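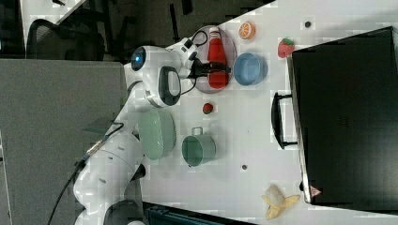

White arm, white table, blue light.

I'd been doing Ondrejka's website for up to 139 pounds a month, depending on how much he argued with the invoice, when he rang to ask why Kalside Clocks was above him.

"Above you where?" I said, though I knew.

"On the computer," he said. "I put in clock repairs Platley and it's Kalside, then Kalside again, then a man in a van, then me."

Now, I should say that Ondrejka's shop had been on Platley high street since 1931 and his whole idea of publicity, before me, was a wooden hand on the wall outside pointing at the door. His grandfather had carved it. It had a cuff and everything. He couldn't see why the internet needed more than that, and some evenings, three coffees down and rewriting a page about mantel clocks, I couldn't either.

"It takes time," I said. I say this a lot. I've got a special voice for it.

"Kalside opened in the spring," said Ondrejka.

So I went home and did a thing I'm not proud of, which was to look properly at where Kalside's links were coming from. I was expecting rubbish. You get used to rubbish in this job — the same paragraph about quality timepieces pasted on a blog about dog food, a directory of plumbers in a country neither of you has visited. I had my indignant email half written in my head.

But it was one man, mostly. Čestmír Procházka. He had a site about clocks that looked as if he'd built it during a power cut, yellow writing on brown, and he'd written page after page about every repairer he had ever met. Kalside got nine paragraphs. He'd gone in with his mother's carriage clock and they'd let him watch. He described the smell of the oil! And all the proper clock people, the societies and the museum lot, linked to Čestmír, because of course they did, he was the only person writing anything they wanted to read.

I searched his site for Ondrejka. There was one line, right at the bottom of a page called Others. "Ondrejka, Platley. Closed when I called."

I rang the shop.

"Do you ever shut in the day?" I said.

"Never," said Ondrejka. Then, after a bit, "For soup."

"How long does soup take?"

"It depends on the soup."

I wrote to Čestmír that night. I've written hundreds of those emails, I've got a template, it begins "I loved your recent article" and there's a gap where you put the name of the article. I got as far as the gap and deleted the lot. What I wrote in the end was that I looked after the website for Ondrejka, that he'd been at his soup, that he was sorry (he wasn't, I hadn't asked him) and that there was a Jukier regulator in the back room that hadn't been right since before I was born and he wouldn't let anyone else touch it. Would he like to come and see it?

The answer came at ten past four in the morning. It said, "Which Jukier?"

I had no idea which Jukier. I'd only remembered the name because Ondrejka swore at it. I went round as soon as the shop opened and took down everything he told me about it, and he told me a great deal, with his glasses pushed up and a screwdriver going round and round in his fingers, and somewhere in the middle of it I thought, why isn't any of this on the website? I'd given the man 2 pages on affordable clock servicing in Platley and surrounding areas. I'd used the word bespoke.

Čestmír came in November, on the bus, in a coat that reached his ankles. I'd planned to hang about and be useful. I had a little talk ready about how a link would be very welcome but no pressure. They shook hands, Ondrejka said "It's through here," and the two of them went into the back and shut the door.

I minded the counter. I sold a watch strap. I answered the phone to a woman whose cuckoo had stopped coming out, and wrote down her number on the back of my nice printed keyword list. Through the door I could hear the pair of them disagreeing about something, quite loudly, then nothing for ages, then one slow tick, and another one.

At one o'clock a man tried the door and I let him in.

"I thought you'd be shut," he said. "You usually are."

"Not today," I said. "What've you got?"

He put a carrier bag on the counter and started unwrapping the newspaper, and I knocked on the back room door, and both of them shouted at me to wait.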